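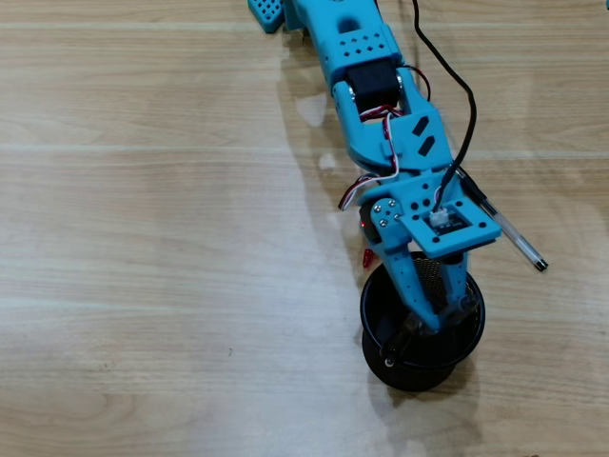
The owner of a laundromat in Grolville runs it in the evenings and on Saturday mornings. The rest of the week he is employed as a maintenance planner. He agreed to an interview on condition that it stay on the numbers and leave his name out.

The business was bought in December, three years ago, from a seller who had held it for a long time and wanted to retire. The purchase was structured as an asset sale. Part of the price was paid in cash and the remainder is carried on a note held by the seller.

"I looked at the utility bills before I looked at the sales figures," he said. "A seller can write down any revenue he likes. Water use is metered. If a washer takes a known number of gallons per cycle, you can work backward to the number of cycles."

By that method he found that the stated income was high by a small margin, and he lowered his offer accordingly. The seller accepted after a second meeting.

The equipment on site at closing was mixed in age. He replaced the oldest washers in the first year and left the dryers alone. Payment was moved from coins only to coins and cards, using a reader system sold by Golum. The readers cost 269 dollars per machine, installed. He put the work off twice, which he now regards as a mistake.

"I was treating it as a cost with no return. Then I looked at how people pay. Someone with a card will run the large machine. Someone counting quarters runs the small one and stuffs it."

Net income from the store is now 754 dollars in an average week, after rent, utilities, insurance and the payment on the seller note. That figure does not include his own labor, which he logs. He also sets aside a fixed amount each month for repairs and does not count it as income.

Asked whether he considers this passive income, he said he does not use the term.

"It takes me nine hours a week, give or take. Some of that is cleaning lint traps. A rental house might take less, and an index fund takes none. I wanted something where I could change the result by doing something - pricing, hours, machine mix."

He has tested pricing in small steps. Raising the price of a large wash by a quarter had no effect on cycles that he could measure. Raising dryer prices did, and he reversed it after one month. He keeps these results in a spreadsheet, one row per day, with the weather in its own column.

A wash-and-fold service was added last year under contract with Lopes, a small hotel supplier two streets over. Volume ran to more than 400 pounds in a good week. The margin was thin at first. The contract priced the work by weight and did not specify whether that meant wet or dry, and towels were arriving damp.

"We rewrote that clause. Dry weight, measured at pickup, both sides sign the slip."

On financing, he is cautious. He was offered a line of credit for a second location, a vacant unit on Prurer Street, and turned it down. The unit has a one-inch water line and would need a larger one. The city could not give him a firm date for the work, and the landlord wanted rent to start at signing.

"If the landlord moves on that, I would look again. I have the layout drawn. I don't need it to happen this year."

His advice to a first-time buyer was narrow. Get two years of water, gas and electric bills directly from the utilities, with the seller's written permission. Read the lease before the equipment list, including the renewal terms and who pays for the drain line. Sit in the store for a full Sunday and log each machine as it starts.

He also recommends keeping the job, at least until the note is paid. His own note has 22 payments left. He makes them on the first of the month from a separate account, and has not yet paid any of it early.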